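Search this site Enter keywords Go

Hand fault on the picking trials: where we are

Members who follow the handling work at Trosimstead will know that we stopped the grape trials on 29 April 2026 after a fault in the robot's hand. Several of you have asked what happened, so I have put together what we know so far.

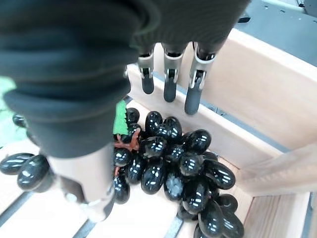
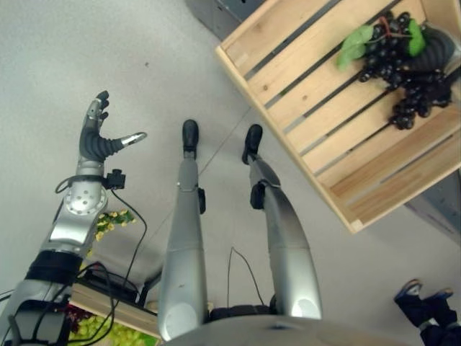

The fault itself is simple to describe. The hand was told to open and release a bunch over the crate. Two fingers opened. The others stayed closed for 14 seconds and then let go all at once. The control screen showed the hand as fully open the whole time, and that is the part that worries us. A slow finger is a nuisance. A finger that reports the wrong position is a safety matter, as the people working next to the robot go by what the screen tells them.

No one was hurt. Femi Olatunji was at the desk and pressed the stop as soon as he saw that the hand and the screen disagreed. The arm stopped where it should have done.

Dewanti Menon has since been through the logs. The hand had done around 200 grips since its last check, and the same fault shows up 2 more times earlier in the run, both too short for anyone to have spotted. In each case the position signal from the fingers dropped out and the software carried on using the last command it had sent. It had asked for "open", so it reported "open". We think the dropout comes from a cable connector working loose as the wrist turns, but we have not yet made it happen on the bench and I would not call it settled.

Plandis, who supply the hand software, have been told. They have sent a change which makes the hand report a fault if the signal is lost, and holds the arm still until somebody clears it. Benedek Bognár is testing this now with the arm on a stand and no one within reach.

Until that is done, the following applies at both Trosimstead and Prandham:

No trials with the hand and a person inside the marked area.
Grip force stays at 35 per cent or below.
Wrist connectors are checked before each run and signed for in the book.

The Prandham team use an older hand with different wiring. Ayodele Isah has looked it over and found nothing loose, but the software is the same, so the same rules hold.

If you have had a hand stick on you and put it down to a tight glove or a cold morning, please send the log to Dewanti, even if it is months old. We have one from last November that may turn out to be the same thing.

Damilola Usman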